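Pokex entertainment desk
Progress report to the Fleury Fund, second period
Prepared by Svatopluk Bartoš for Horacio Figueroa

Dear Horacio,

Please find our report on the second period of the grant. I have followed the order of headings you sent us after the first report, with one change: the part on corrections and complaints has its own heading now. You asked for more detail on it, and it did not fit well under "Audience".

1. What was published

In this period we published 28 articles about the people who act, sing and write for screen in the Grestbridge region. The plan in the agreement was for fewer, so in quantity we are ahead. I would like to be careful with this result. A part of these articles are short news items, for example that an actor has joined a cast or that a release was moved to the fall. The long interviews, which are the main purpose of the grant, are 10. This is the number we promised.

The series Wukville took more of our space than we planned. When the second season was announced, almost every reader question we received was about it, and it was natural to answer. Armelle Brunet, who plays the pharmacist, gave us a long conversation about coming back to television after the birth of her son. It was our most read text of the period. She spoke openly about the contract and about learning her lines at night, and she asked only that we do not print the name of the child. We agreed before the recording started, and the name does not appear anywhere on our site, also not in the comments, where we had to remove it several times.

The interview with Jérémie Rey was more difficult. He canceled two times, and when it finally took place his agent wished to read the text before publication. We do not offer this to anyone. We offered to read him his own quotations on the telephone, and after a week he accepted. He changed one sentence about his former band, and the change was fair. The article is shorter than the others for this reason and I am still satisfied with it. 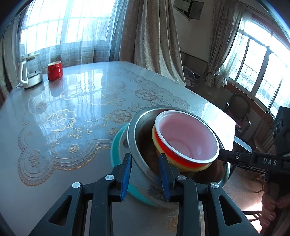
We also began the small column "Before the Premiere", in which a person who works behind the camera tells about one day of preparation. So far we had a costume maker, a dialect teacher and a man who finds old cars for period films. Readers write to us about this column in a friendly way, but it is not read by many. I would like to keep it until the end of the grant and decide then.

2. Audience

Visits to the interviews grew in each month of the period except June, when the site was slow for several days after the change of our hosting company. We should have made this change in a quieter month. Wukville was ending its first season exactly then, and people who came to read about the last episode waited a long time for the page and left. The hosting is stable now and the pages with many photographs open noticeably faster than before.

The newsletter goes out every second week, in the morning. We tried to send it at 6 p.m. and fewer people opened it, so we returned to the earlier time. The most common reply to the newsletter is a question if a certain couple is together or not together. We answer all of them politely with the same text, which says that we write about private relations only when the persons themselves speak to us about it.

This rule costs us visits, and I want to say it clearly in this report. In spring there was a rumor about a wedding of two actors from Wukville, and every other entertainment site in the region carried it. We did not have a confirmation and we waited. By the time the actors published their own message, the readers had already read the news in other places. Gilles Deschamps, our editor, and I discussed it for a long time afterward. He thinks that we could have reported that the rumor existed. I think that this is the same as reporting the rumor. We did not agree completely, but the rule stays as it is for the time of the grant.

3. Corrections and complaints

We published 13 corrections. Most of them concern names in cast lists, wrong years of films, and in one case a photograph which showed the sister of the actress and not the actress. That one was embarrassing. The sister was very kind about it, and the photograph was replaced in the same hour. Since then, Gilles asks for every portrait to be confirmed by the agency or by the person in writing.

There was one formal complaint, from a production company that did not like our article about late payment of extras. We had asked the company for its opinion before publication and had received no answer. After the complaint we added their statement at the end of the text, in full. The company has not written again. The extras who spoke with us were paid in the following month, as two of them informed us. I cannot say if our article had a part in it. 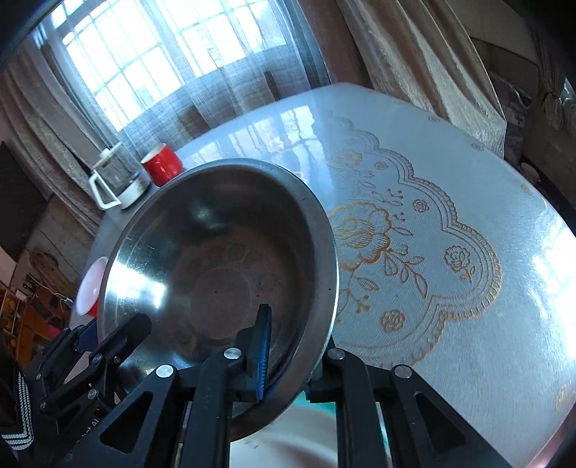

A stainless steel bowl above the round table with its white tablecloth.

4. People and training

The desk has the same staff as in the first period. The paid trainee place was open for longer than we wanted. We had over 28 applications, and many of them were from people who love celebrities more than they like writing, and I say this with respect. The trainee we chose finished a degree in theater studies and already writes the cast news without much help. The next step will be a first long interview, together with Gilles.

The training day on media law took place in the Grestbridge library. The part on photographs taken at private parties was the most useful to us. We learned that our earlier practice, to use a picture when the guest had put it on an open account, was not safe. We went through the archive and took away the pictures which we could not clear. Some older articles look rather empty now, and we will fill the places when we have permission for something else.

5. Money

The spending is close to the budget. Travel was lower than planned, mostly as a result of Jérémie Rey coming to us in the end and not we to him. Transcription was higher, for the simple reason that long interviews are long. I ask for your permission to move the remaining travel money to transcription. The form is attached, and the total of the grant does not change. The receipts are in the shared folder, sorted by month. The taxi receipt from the Wukville press evening is not readable, and I have put the bank statement next to it.

6. Difficulties

The biggest one is access. The larger studios prefer to give the first interview to national titles, and we are offered ten minutes in a hotel corridor at the end of the day. We refused several such offers and accepted one. The result was poor and we did not publish it as a long interview, it became a short item. With theater people and with actors at the beginning of their career we have no such problem.

The second difficulty is the comments under the articles. When an actress is pregnant, or has gained weight, or is seen with a new partner, the comments become unpleasant very quickly. We close them at night now, when there is no person to read them. A few readers protested. The tone in the daytime is better than it was.

7. Plan for the next period

We will continue with the long interviews at the same speed. Already agreed are a film composer, the two writers of Wukville together, and a former child actor who runs a bakery and has not spoken with the press for many years. Armelle Brunet has offered to be a guest at a public evening with our readers. We would like to organize it in Grestbridge, and we need to know from you if the rent of a hall can be paid from the grant or if we must find it elsewhere. An answer before the hall takes its autumn bookings would help us much.

The list of all published articles with their links is in the annex, together with the text of the corrections. Please write to me if something in the numbers is not clear.

With kind regards,
Svatopluk Bartoš
Pokex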